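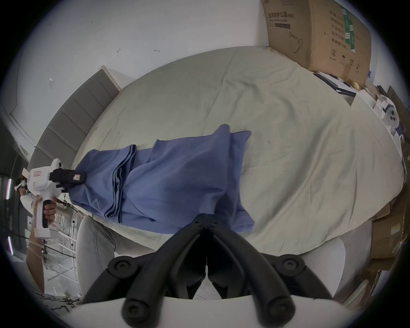 Something blue, partly folded, on the bed.

Opinion > Life at home > Laundry

Fold it on the bed and stop there

Radek Mikuš
03/01/2024

Quick one this week because I have a load in the machine and it's going to beep at me before I finish.

My position: the bed is the right place to fold washing, one fold and a bit is enough folding, and the whole business of the perfect rectangle has gone too far. I have held this view for years and been told off for it in three different kitchens.

Started again over the holidays. We were at my sister-in-law's place in Tirkmont, full house, towels everywhere, and I did what I thought was the decent thing and took a basket upstairs. Tipped it out on the bed. Folded. Came down feeling pretty good about myself. Twenty minutes later I went up for a jumper and she was refolding the lot. Every towel. In thirds, then in half, then in half again with the seam edge tucked away so you only see the nice rounded side. Didn't say a word. Just kept going.

I've thought about it a lot more than I should have.

Here's what I think a fold is for. It makes the thing smaller so it fits on a shelf. It keeps the thing flat enough that you can wear it or dry yourself with it without looking like you slept in a hedge. Second one doesn't even apply to towels. A towel with a crease in it dries you exactly as well as a towel without one, and it's going to spend its working life scrunched over a rail with toothpaste on it.

So doubled over, near enough, corner sticking up a bit, edges showing. Done. Next.

The thirds people will tell you it stacks better. Fine, it does. I measured our linen cupboard to be sure I wasn't kidding myself and came up with a shelf 773 millimetres wide, which holds all our towels folded my way with room left over for the spare doona cover and a hot water bottle. If we lived on a boat I'd reconsider. We don't live on a boat.

And then the products. You will have seen the Porkero folding board by now, the hinged plastic thing you flip around your T-shirt. A mate bought one and swore by it for most of a month. It's under his couch. There are the little dividers for the drawer so that your socks stand in rows. There's a fabric spray from Skindness, $4 for the mini bottle, that you're meant to mist over the clothes before folding so they "relax". My clothes are plenty relaxed. I paid the four dollars, yes. Smelled like a dentist's waiting room.

Now the bed bit, because this is the part that really gets people going.

Objection one is hygiene. Clean washing shouldn't touch the sheet you sleep on. I sort of see it. Our bottom sheet is no spring chicken and I'm not going to pretend otherwise, pale sheets show everything, there are marks on ours that have been through so many hot washes they're basically part of the pattern. But I sleep on that sheet with my face. The pyjamas go from the pile to my body to the sheet. At what point was the quarantine working? If it worries you, put the doona back on and fold on top of that. Thirty seconds.

Objection two is the dining table, meaning that you should be using it. The dining table in this house has crumbs on it. It has a school project on it, some mail, half a mandarin. To fold on the table I have to clear the table and wipe the table and wait for the table to dry, and by then I've lost the will. Also it's the wrong end of the house. Clothes live in the bedroom. Why carry them past the bedroom to fold them and then carry them back, carefully this time, in a wobbly stack, with the cat going under your feet.

Objection three is your back, and this one I'll give you. Beds are low. If you've got a bad back, fold at a bench, no argument from me. Or kneel. I kneel sometimes. Carpet helps.

What the bed has over everything else is the room. You can spread a thing out. A fitted sheet on a table is a fight, on a bed it's at least a fair fight. A bath towel goes down flat, you grab one side, bring it over, and you're finished and it's sitting right there beside the next one. And a bed full of washing has to be delt with by bedtime, it's the only deadline in housework that enforces itself. Washing on a chair can stay on the chair till Easter. I've seen it happen. I've been the chair guy. You can't be the bed guy, you'd have nowhere to lie down.

(Yes, some people move the pile to the chair at bedtime. I know. That's a chair problem.)

My mother ironed tea towels. I should say that. She folded beautifully, had worked for a bit at the Machala laundry when she was young, big commercial outfit, sheets all day, and she once told me they did 300 pillowcases in a shift and that she could still feel it in her wrists. So maybe I'm reacting. Maybe I grew up with such straight edges in the airing cupboard that a rumpled one feels like a day off. But she also said, when I had my first flat and was moaning about all of it, "put it away soft and it'll still be a towel". I've leaned on that pretty hard.

There's a bit of a fairness thing underneath too, and I don't have time to do it properly. When someone in the house refolds what you folded, you fold less. Simple as that. Kids especially. My youngest does washcloths and they come out as lumps, honest little lumps, and the lumps go in the cupboard as they are. If I fixed them she'd notice by the second time and that would be the end of my helper. I'd take a cupboard of lumps over doing it all on my own. My sister-in-law does hers all on her own, by the way, and mentions it.

I wrote a shorter version of this for the local newsletter last year and got 284 words back from a gentleman who hangs his shirts by colour and thinks the bed is for "rest and illness only". Good letter. Didn't change my mind. He did have a point about buttons, do them up, at least the top one, or the collar goes strange.

So that's the exception list: collared shirts, anything linen you plan to wear in front of people, the good tablecloth if you have one. Do those properly, take your time, use a hanger. Everything else, flop it over on the bed, flatten it a bit with your hand, and get on with you're day.

Machine's beeping. It's towels.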